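Numgate Bilateral Statements Corpus

Contents
Data card
Files
Known gaps
Citation

Data card

Numgate is a set of 2,061 joint statements, communiqués and press readouts issued after meetings between heads of government or foreign ministers. It was put together at Corbridge for work on how two governments describe the same meeting. Each record pairs the text released by one side with the text released by the other, where both exist.

Files

statements.csv – one row per document, with the issuing ministry, the month and the language
pairs.csv – links between the two sides' versions
topics.csv – hand-assigned topic codes, 16 in all (trade, border questions, arms sales, energy transit and so on)

Text is UTF-8. Line breaks inside a statement are kept as published.

Topic codes were assigned by two readers working separately. A sample of 300 documents was then coded again in April, and disagreements were settled using the Gál codebook, included in the docs folder.

Known gaps

Readouts of phone calls are left out, except where they were released as joint statements. Eight records have a date that differs between the two sides; both dates are kept. Translations are the ministries' own. We did not correct them, even where the two versions plainly say different things.

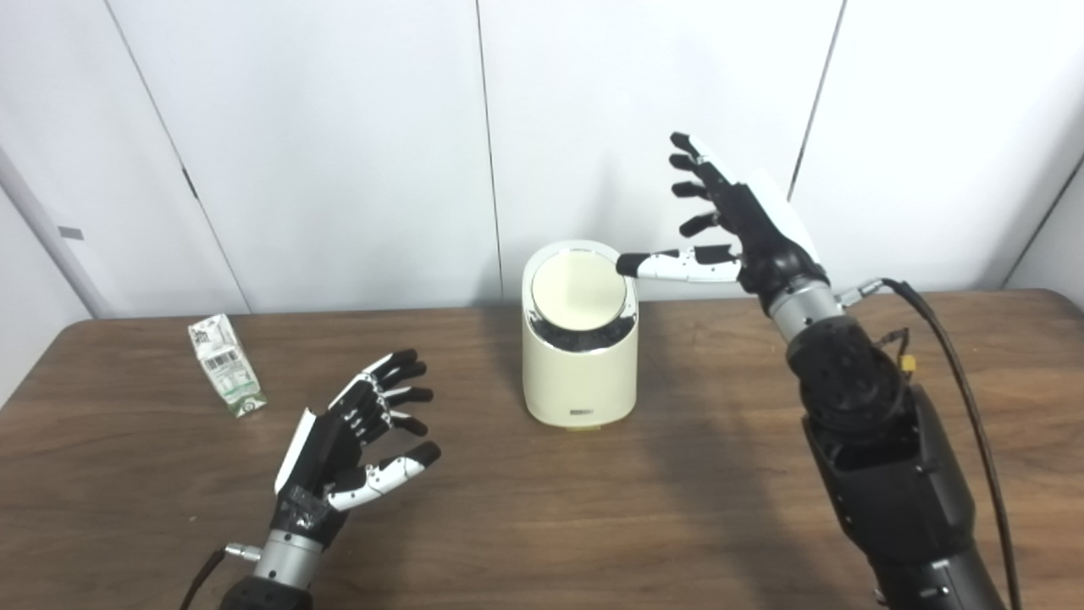

Levente Nirkinum

Versions

1.0 – first release
1.1 – duplicate rows removed, topic codes for energy transit split in two

The row IDs did not change between versions, so older scripts should still run. Please report bad links through the issue tracker and give the row ID.

Citation

Cite as: Numgate Bilateral Statements Corpus, version 1.1, Corbridge.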